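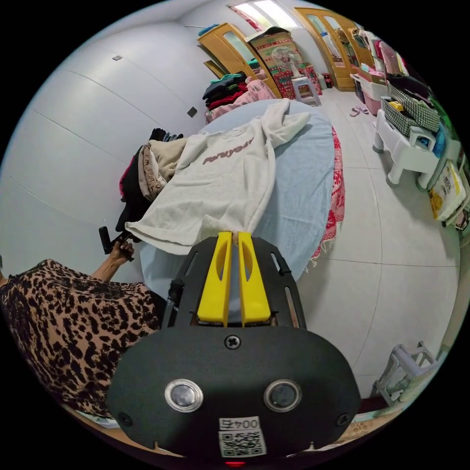

Bindell Fan Club - minutes, August meeting
Posted Sunday by the club secretary

Opened at 7:15 p.m. Last month's minutes approved with no changes.

Mendonça premiere: the theater is holding 75 seats for members. Doors open 90 minutes before the show. No autographs on the carpet - the publicist was firm on that.

Gossip page: agreed to take down the post on the Rerno breakup until one of the band confirms it. Vote was 5 in favor, one against.

Money: $300 paid to Gukach for the newsletter printing. Dues are still owed by about half the members.

Next meeting same place, after the premiere.

We use cookies to improve your visit. Accept / Manage settings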